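Stuvham Workshop Prepares Printed Fittings for August

June 6, 2025

The parts room at Stuvham occupies the former mail office on the ground floor, and since the spring it has handled a kind of work the building had always sent out. Plastic collars, bases, spacers and caps are now designed, printed, checked and shelved on site. Imelda Lagman, who manages the room, spoke with the newsletter last week about how the change was made and what remains to be done before the August delivery.

Lagman joined Stuvham from Portela, where she oversaw the repair of display cases. Her first task was to draw up a catalog of every fitting in use across the exhibition halls. The list came to 287 entries. Many of them were duplicates under different names.

"We had three words for the same collar," she said. "One hall called it a ring, one called it a sleeve, and the purchasing office had it down as an adapter. People were ordering parts we already owned."

The catalog was reduced to 107 entries, each with a drawing and a drawer number. The drawings were prepared by Brahim Belhaj, a technician who had worked mainly on lighting. Belhaj said the stepped bases took him the longest. These are the short cylinders with a wide foot and a narrower top that hold the posts of the low barriers.

"The first ones I drew were round all the way down, and they rolled off the bench," he said. "I put flats on the foot. It costs a little more plastic and I have not heard a complaint about it."

He prints most bases in black and most collars in white. The choice began with the spools that were on hand and was later written into the catalog, as staff in the halls had come to rely on it.
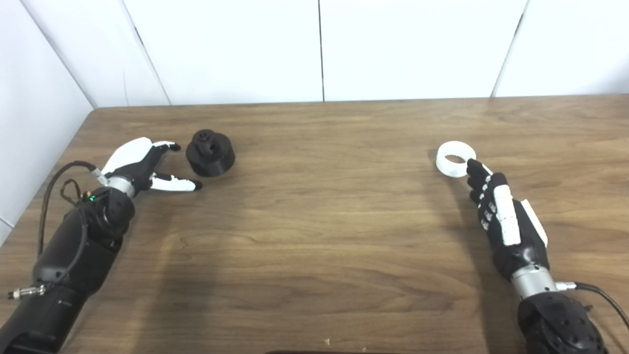
Questions of finish come up often. A printed part shows its layers, and Belhaj was asked whether visitors object to the fine lines on the surface. He said the matter was raised once, in the east hall, and that a sanded sample was placed beside an untreated one for a week. The hall staff preferred the untreated part. Sanding left pale scuffs on the black plastic, and the scuffs drew more attention than the lines had.

Fit is a more serious concern. Each new design is tried by hand against a gauge before it is released for printing in quantity. Lagman keeps the rejected pieces in a tray by the window and uses them in training.

"I give a new person two collars, one good and one bad, and ask which is which," she said. "Most people look at them. I want them to feel the edge of the hole with a finger. A rough edge will mark a brass post the first time you turn it."

The room has its critics. Hatem Slaoui, who supervises installation, said he was pleased with the collars but still prefers purchased metal bases for any barrier placed near a door. "A light base moves when a coat brushes it," he said. "I have told Imelda this and she agrees with me. We are looking at a version with a pocket for a steel weight." Two samples of the weighted base are with his crew now. He expects to give his opinion before the end of the month.

Storage has also been revised. The deep bins that came with the room were replaced by shallow drawers from Comano, in which parts lie one layer deep. Lagman said the drawers hold less and she would choose them again. In the old bins, small caps sank to the bottom and were printed a second time by people who could not find them.

The August delivery is for Kaken, which has asked for 725 collars and a matching number of bases for its new galleries. Lagman described the order as large for a room of this size. The full year's production is planned at 3,000 pieces, including replacements for Stuvham's own halls. Printing for Kaken will begin once the gauge for the larger collar has been approved.

Asked what she would do differently, Lagman returned to the catalog. "I would have walked the halls before I opened the purchasing records," she said. "The records told me what we had paid for. There were fittings upstairs that had never been in them."

Departments that wish to add a fitting to the catalog should send Belhaj the old part along with the request. He cannot work from a photograph.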